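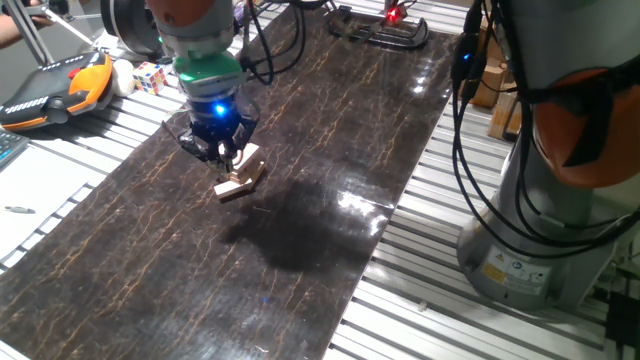 7.3 Gripper stalls while closing on a part

Reading time: 2 min

Use this section when the centre arm of the Drendari cell stops over the board during an assembly run and the pendant shows fault 49 (finger travel not completed). The blue light on the gripper shows that it has power. It does not mean the fault has cleared.

CAUTION: Keep hands off the slotted bed while either arm is enabled. A stalled gripper can close without warning when the fault is reset.

1. Press the stop button on the pendant. Both arms must be disabled, including the one that is not in use.

2. Look at the fingertips from the side. Check for loose wire, splinters or glue between them and the wooden pieces.

3. Check that the cables beside the wrist hang free and are not caught on a joint cover.

4. Support the assembly with one hand and open the fingers with the manual release. Do not pull the blocks out of a closed gripper.

5. Remove any scraps from the board and the slats.

6. Set the grip force to 50 and jog the arm up clear of the work.

7. Reset the fault and run the close test 2 times with no part in place.

Note: If fault 49 comes back, record it in the Poldale log and tell Sewwandi Abeysekara or Hjalti Lykkegaard. Do not raise the grip force to get through a run.

Last updated: May 31, 2023

Contact | © Drendari | Back to top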